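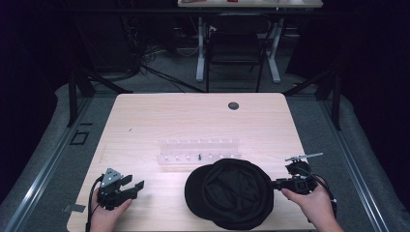 Raghda Harb wrote on 25th January:

I read the Petari write-up and I'm not convinced the cap result says much about the policy. Caps are easy if you pinch the brim and hard if you go for the crown. If the people demonstrating all favoured the brim, the model just learned a good habit from them. Did anyone label where the grasp landed? And were the left and right grippers used equally?

Raghda,

We did label it, though only after the first training run, so it isn't in the write-up. Melati went through all 1050 demonstrations and marked each first contact as brim, crown or unclear. Brim came out well ahead, as you suspected. The right hand also did most of the first contacts, and the left was mainly used to steady the cap or take it over.

To see how much that mattered, we retrained on a balanced subset with equal numbers of brim and crown grasps. It is a smaller set, so overall performance dropped a bit. The drop was almost entirely on starts with the brim turned away from the nearer gripper. On crown grasps the balanced model did better than the original, even with less data behind it. I take that as support for your point.

The failures are more interesting to me than the score. There were 29 in the last evaluation and Margit sorted them by hand. The largest group is the fingers closing on a fold too shallow to hold, then lifting away with nothing. The next is both grippers going in together and pushing the cap along the table. Only 4 were plain tracking losses, where the recorded pose had drifted and the demonstration was bad to begin with.
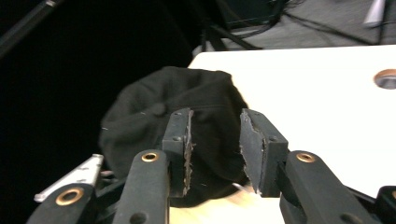 Does pad wear change the grasp enough to matter in training?

It changes the slip more than the position. With worn facing, demonstrators close further and wait a moment before lifting, and the model copies the wait. We now log the pad condition at the start of each session and treat it as a label, the same as the operator.

On black fabric, the depth estimate from the wrist view is poor and we've stopped using it. Colour images with the gripper width and relative pose are enough. Ashwin wants to try the Leblanc augmentation on exposure before we give up on darker items altogether - I'm in favour, but it needs a clean baseline first.

Two things still open:

The balanced split needs a second labeller. Melati did it alone and there's no agreement figure. If you have a spare afternoon at Raston, I'll send you the clips and the labelling notes.

We haven't tested other caps. Everything so far is one cap, and a stiffer crown could reverse the result. I'd like that done before June.

The balanced split is in the shared folder under skuritz-cap-b. Please don't train on the older one, as it has some duplicates in it.

Melina Fragkou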